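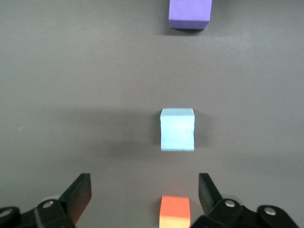
Wrist camera, foam block task. Orange block between the open fingers, light-blue and purple behind it.

Jul 21, 2020
Plollov teaching cell - block line task, demonstrations by hand and by remote control

Purpose of the session

The Pernine project requires a set of demonstrations in which the arm picks up foam blocks from a line and places them in a tray to the left of the work area. The plan calls for two methods of teaching. In the first, the operator holds the arm at the handle and moves it through the task (hand guiding). In the second, the operator stands at the remote station and drives the arm with the hand controller while watching the wrist view. Both methods are recorded by the same logger so that the two sets can be trained on separately and then together.

This entry covers the setup, the recording, the faults noted, and the state in which the cell was left. The numbers for the earlier sets are in the previous notebook and are not repeated.

Setup

The blocks are laid in a single column leading away from the gripper, with wide gaps. The order used for the reference layout is orange nearest, light-blue in the middle, purple farthest. The purple block runs past the top of the wrist view at the starting pose. This was discussed before recording. Moving the starting pose back would bring the whole block into view but would make the orange block small and would change the pose used in all earlier sets. The starting pose was kept.

Gripper opening at the start of each episode is set to full. With the orange block centered there is clear table on both sides of it, and the operator has room to correct the approach before closing. Earlier in July we recorded with a narrower opening and the fingers pushed the block away in a number of episodes. Those episodes are still in the archive under the old label and should not be mixed with the present set.

Lighting was left as found. The shadow of the light-blue block is broad and falls mainly to its left. The top of the same block is very bright in the wrist view, nearly white. Exposure is locked at the value in the settings file. Please do not switch it back to automatic. With automatic exposure the table changes tone as the fingers descend, and the policy trained on the first set seems to have learned something from that change.

Hand-guided episodes

The arm was put in gravity compensation and the friction setting was lowered by one step. The operator stands to the right of the base and keeps the left hand off the forearm. A hand on the forearm bends the path at the elbow and produces a joint record that the controller follows badly on replay.

Sequence for each episode:
Start pose, logger on, wait for the tone.
Lower over the near block, close, lift.
Carry to the tray and release above the marked square.
Return for the middle block, then the far block.
Back to start pose, logger off.

The weak point of hand guiding is the closing of the gripper. The button is on the handle, and pressing it moves the wrist. In replay this shows as a small sideways step just before the fingers close. The blocks are soft and accept it, but the step is present in nearly every trace and the policy will copy it. Two remedies were tried. Closing by foot pedal removed the step but introduced a pause, as the operator waits to be sure of the position before pressing. Closing by a second person at the keyboard gave uneven timing and was dropped. The pedal was used for the rest of the session.

Another matter for the record is the height of the grasp. When guiding by hand the operator looks at the block directly and from the side, and the grasp tends to be low, with the fingertips near the table. On the replay of one such episode the tips touched the surface and the force limit stopped the arm. The lower limit has been raised by 2 mm in the cell settings. Episodes recorded before the change have been marked.

Remote-control episodes

The remote station was connected through the Dalotari bridge. The delay was acceptable for this task, although it can be felt when the arm changes direction. The operator works from the wrist view on the main screen. The side view was switched off on purpose, so that the operator decides from the same picture the policy will receive.

This has a clear effect on the way the task is performed. Under remote control the operator comes down more slowly, stops above the block, and makes small turns of the wrist until the block sits evenly between the finger plates. None of this appears in the hand-guided episodes, where the approach is one continuous motion. The remote episodes are longer as a result. The pauses should be kept in the raw files. Trimming can be decided at the training stage - once they are cut from the source they cannot be restored.

The far block is the difficult one. From the start pose the operator sees only the lower part of it and has to move forward before judging its position. In the first few attempts the operator overshot and had to come back. A fixed intermediate pose was then agreed on, above the middle position and somewhat higher, from which the far block can be lined up. The operator goes to this pose by eye and no button is assigned to it. Colleagues recording further sets are asked to use the same habit so that the path stays comparable.

Counts

Episodes kept, both methods: 44
Episodes rejected: 5
Running total for the project after this session: 642

The rejected episodes are retained in the rejected folder with a one-line note each. Three were stopped by the force limit, one has no gripper signal in the log, and in one the block was released outside the tray. The last of these could be useful later as a correction example and should not be deleted.

Faults and observations

The gripper signal was lost once during a remote episode. The connector at the wrist had worked loose. It was reseated and the cable was tied back to the second bracket. If the fault returns, replace the cable before recording anything further.

The logger writes the method label only when it is set before the start tone. Several hand-guided episodes carried the label of the previous run and were corrected by hand in the index file. The correction is listed in the change log. The logger should refuse to start without a label, and a request has been entered.

There is a small pale fleck on the table at the left, level with the top edge of the light-blue block in the wrist view. It should be wiped off before the next set, and the table should be checked again between blocks of episodes. The network can attach itself to a fixed mark of this kind. For the same reason the line of blocks should be shifted left and right within the taped limits between episodes, and the order of colors should be changed according to the sheet. In this session the shift was done regularly, but the color order was changed less often than the sheet requires. The shortfall is noted in the index.

The foam is showing wear. The light-blue block has slight creases on its top and an uneven upper edge, with a smudge on the front face. Spare blocks are in the Procházka cabinet, second drawer. They should be brought in one at a time and the change recorded, as a complete new set on one day would divide the data in two.

Replay check

A hand-guided episode and a remote episode were replayed open loop with the blocks set back on their marks. The remote episode completed all three picks. The hand-guided episode completed the near and middle picks and closed beside the far block. The offset is consistent with the arm sagging slightly in gravity compensation at longer reach. The payload value in the compensation file still refers to the old fingers and has to be corrected before more hand-guided data is taken.

Until then, only remote-control episodes should be recorded at the far position. Hand guiding may continue for the near and middle positions with the present file.

State of the cell at close

Arm parked, brakes on, bridge disconnected. Data copied to the project store and checksums compared. Pedal left connected on input two. Cell settings saved under the new name, with the raised lower limit. The previous settings file is unchanged.

To do

Correct the payload value and repeat the far pick by hand guiding.
Wipe the table and check the tape marks.
Record the missing color orders from the sheet, remote control first.
Train on the two methods separately before any combined run.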